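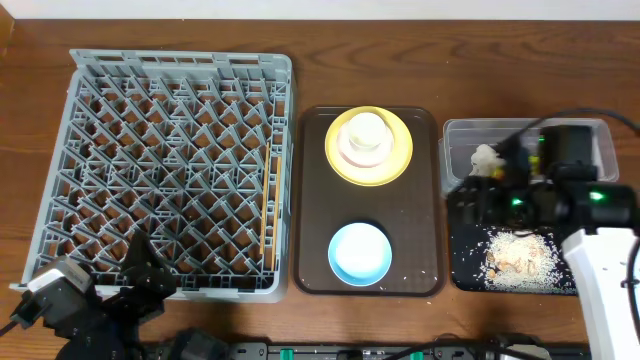
A brown tray with stacked dishes beside the grey dish rack, on one of the wooden tables at Planstead.

Planstead lunch room moves to trays and racks

June 21, 2023

The lunch room at Planstead has changed the way it collects used dishes. From this week, guests are asked to put their plate and bowls together on the tray and leave it on the table. The staff then clear each table and put the chopsticks and dishes into plastic racks before they go to the kitchen.

Until now guests carried everything to one counter near the door, and at the busiest time the queue there was often longer than the queue for food. The lunch room serves 133 meals on a normal day.

"People stood with a full tray and did not know where to go," said Elvia Palacios, who manages the room. "Now they can finish, stack and leave."

The order of stacking is simple – the plate at the bottom, then the larger bowl, then the small one. Chopsticks should be laid on the tray and not left inside a bowl. Guests are also asked to leave any rice they did not eat in the bowl, so that it can be weighed with the other food waste in the kitchen.

The trays and racks were bought in spring from the supplier Mododier for 2725 pounds, together with 624 new plates and bowls. Paweena Phromma, the cook, chose the dishes herself. She wanted light colours, she said, and small bowls for those who take only a little soup.

Some regular guests are not yet convinced. Leobardo Villaseñor has eaten lunch at Planstead for two years and liked to bring his dishes back himself. "It was a chance to say thank you to the kitchen," he said. Ms Palacios answered that the kitchen door stays open during lunch and that everybody is still welcome to say it.

The new system will be tried until the end of August. Comments can be written in the book beside the till.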